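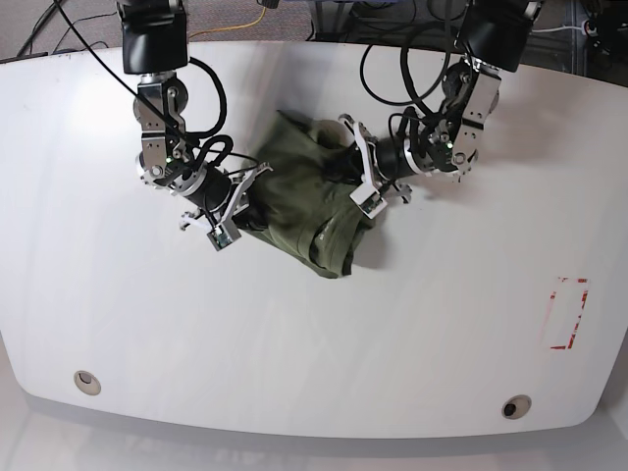 The escrow analysis came in November, seven pages of it, from Gandbridge, which has been my mortgage servicer ever since my old mortgage servicer got tired of me. I have a fixed-rate loan. I chose it on purpose, over several adjustable ones with prettier opening numbers, so that my payment would stay where I put it. Page one said my payment was going up $430 a month. I read that a few times, and by the end my understanding of home finance was in the same shape as the olive-green garment up there, bunched in the middle of a white tabletop with no obvious sleeve to start from.

So I made tea and tried to flatten it out.

The principal and interest hadn't moved. Fixed is fixed, fine, I take back what I yelled. What moved was the escrow, the side account where the servicer collects a twelfth of your property tax and homeowners insurance every month and then pays the bills for you. The town of Urnberg had reassessed the whole street over the summer and decided that my house, with its one good bathroom, had been having a wonderful few years. My insurer, Chege, had come to a similar view at renewal. Gandbridge paid both bills in full, as it's supposed to, and the account came up short.

The shortage was $2,793. You can pay it in one go or have it spread over twelve months, and they'd put me down for the spread. What I had missed, and I suspect I'm in large company, is that paying off the shortage doesn't put your old payment back. There are two increases stacked on each other. One is catching up on the year that already went wrong. The other is the new, higher monthly amount so that next year doesn't go wrong too. Of my $430, a bit over half was catching up. The rest is just what the house costs now.

There's also the cushion. The servicer can keep up to two months of escrow payments sitting in the account in case of surprises, so when the bills go up, the cushion goes up, and you get billed for the plumpness of your own cushion. I had to read that section standing.

I called. After a spell of pan flute I got Natsumi Kikuchi, who was so patient with me that I've forgiven the flute. I asked whether the tax figure could be wrong and she said she could see what the town had billed, but the assessment was between me and the town. Then she asked if I'd filed for the homestead exemption. I said of course. She said, kindly, that it wasn't on the bill.

It wasn't on the bill because I had never filed it. I'd had the form. The form was in the folder from closing, under the paint chips, with my name already typed on it. I have owned this house for four years.

The assessor's office is on the second floor of the town hall and closes for lunch, something I now know from experience. Fumiko Imai at the counter took the form, stamped it, and told me it would count from the next tax year and no, it could not go backward – she had clearly been asked that before, by people with the same face on. She also gave me the sheet on appealing the assessment. A private appraisal would run me roughly $600, with no promise it comes in lower, and the sheet says you can file with recent sales of similar houses instead. I'm going with the sales. There's one two doors down from me that went for a very discouraging price, and I've never been so fond of it.

Then insurance. I got two other quotes. One was higher. The other was lower until I noticed the deductible, at which point it turned into a sort of greeting card that wished me luck with my roof. I stayed with Chege, raised my deductible a little, and dropped the coverage for jewelry I don't own.

Search this blog
Enter keyword
Go

My sister, Oana, who rents, listened to all of this on the phone and asked why I don't pay the taxes myself and skip the middleman. Some lenders allow it if you have enough equity. I asked, and I don't, yet. I'm also a person who kept a tax form under paint chips for four years, so maybe a middleman is about right.

I ended up paying the shortage in a lump from the money set aside for the second bathroom. You have to send it with the coupon on page six and not with your regular payment, or it may get applied to principal, and then you'll be on the phone with the flute again. The new payment starts in January. The appeal hearing doesn't have a date yet. If anyone in Urnberg has been through one, tell me whether I need to bring copies for everybody or just the one set.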